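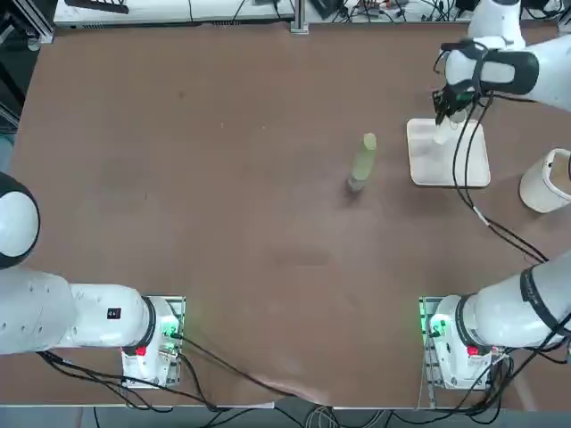
Figure 1. Pale green translucent bottle on a brown worktable, with a white tray to its right.

Do Refill Stations Cut Plastic Waste? A Look at the Bradstead Claim

Student project report, submitted 5 July 2025

1. Why we picked this

The posters next to every refill station in Bradstead say the stations have saved "up to 3,053 bottles a month." We walked past that number all year before anyone in our group asked where it came from. Our project was meant to be about how to get more people to use the stations. It ended up being about whether the number means anything.

2. What the number is

Each station has a small counter that goes up when water runs. The town adds up the counters and divides by the volume of a standard bottle. So the 3,053 is a measure of water, and the word "saved" has been added by whoever made the poster. Water poured into a cup, a dog bowl or a cooler for soccer practice counts the same as water poured into a bottle. So does water that goes down the drain while somebody waits for it to get cold.

The poster also uses the best month on record. The October total was 1,437, less than half of that, and it is not on any poster we found.

3. What we did

We handed out a one-page survey at the Plostano Street station and outside the library. We got 653 usable replies. The main question was: "If this station had not been here, what would you have done?" The choices were buy a bottled drink, fill up somewhere else, go without, or not sure.

4. What we found

The most common answer was "fill up somewhere else," mostly at home or at a school fountain. Buying a bottled drink came third, behind "go without." People who already carried a bottle were the least likely to say they would have bought one. They are also the people who use the stations most, which is a problem for the poster.

We asked the town office for shop sales before and after the stations went in. They did not have any. The leaflet from Jestau, the company that supplies the stations, says sales of bottled water "typically fall," with no source.

5. Problems with our own work

People are bad at saying what they would have done. Our survey was also done in warm weather, and we wanted 1,000 replies and did not get them. Two of the survey sheets had the choices in a different order by mistake, and we left those out.

6. What we would change

Take "saved" off the posters and put "filled." Print the low months too. Before the planned station at Shin Park is built, get sales figures from the two shops closest to it, then ask for them again a year later.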